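Casora wants to sell us cheaper power, again

The flyer came in with the water bill. Casora, which has had the contract for the Farnville substation for as long as I've lived here, says the new line to Tuvside will bring in imported hydro and knock 20 percent off our rates by August. I've read it twice and I still can't find the sentence that says who pays for the line.

I paid $1,345 for electricity last year. Twenty percent of that would be very nice. But the last "savings plan" came with a grid access fee, and my bill went up.

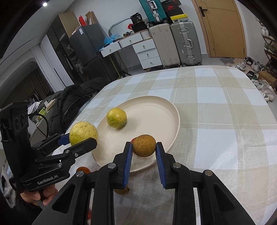
A reader in Sayce wrote in to say I'm being unfair, that they got their line two winters ago and their bill did drop. Fine. I asked to see one from before and one from after, and the drop was in the supply charge. The delivery charge had gone up by almost as much.

Then there's the 40-year term. The flyer calls it "long-term price stability," but the price can be reviewed every year and we can't leave. I wouldn't rent a garage on those terms.

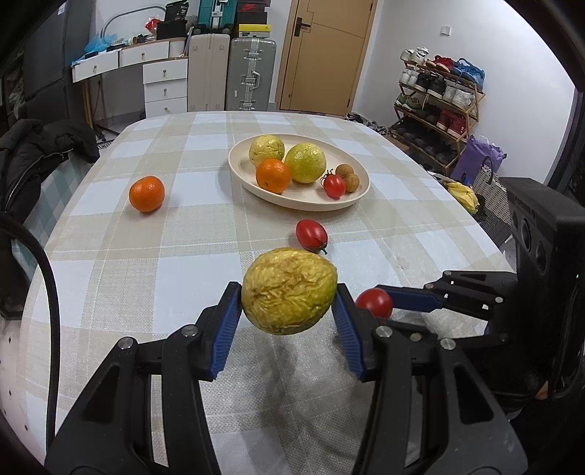
Farnville, 5/26/25

I called the Casora number this morning and asked whether the 20 percent applies to the whole bill or just the supply part. They'll get back to me. I also asked for the full contract, all 100 pages of it, and was told to check the website, where the link goes to the same flyer.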